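Shoes by the Door: A Gallery

Every storage shop has a cure for the pile of summer shoes in the hall. Proller sells a rack, Skalla sells a bench with a lid, and both will tell you the mess is gone for good. I have my doubts. A bench with a lid is a pile you can sit on.

Slides are the test I trust. They have no laces and no heel, they weigh next to nothing, and they drift apart the minute you stop looking. The usual advice is to line them up in pairs first and then drop them in an open bin. Fine, but a bin doesn't keep pairs together.
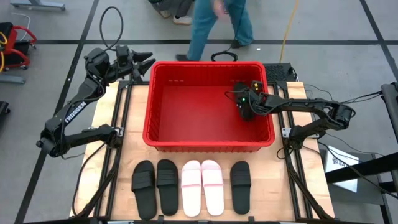
Black ones are the worst of it. With two pairs the same color in one household, you end up matching by size and wear, and I've walked out to the mailbox in a left and a left. White with a bit of pink is easier to find – for the first week, until the dirt gets in.

The Cowie catalog says its deepest bin will hold 77 items of footwear. Whose feet, I'd like to know. Ours was full by June, and the bottom layer stayed there until December. I'd still take a plain bin over the Trodano cabinet, which needs wall anchors and a free afternoon.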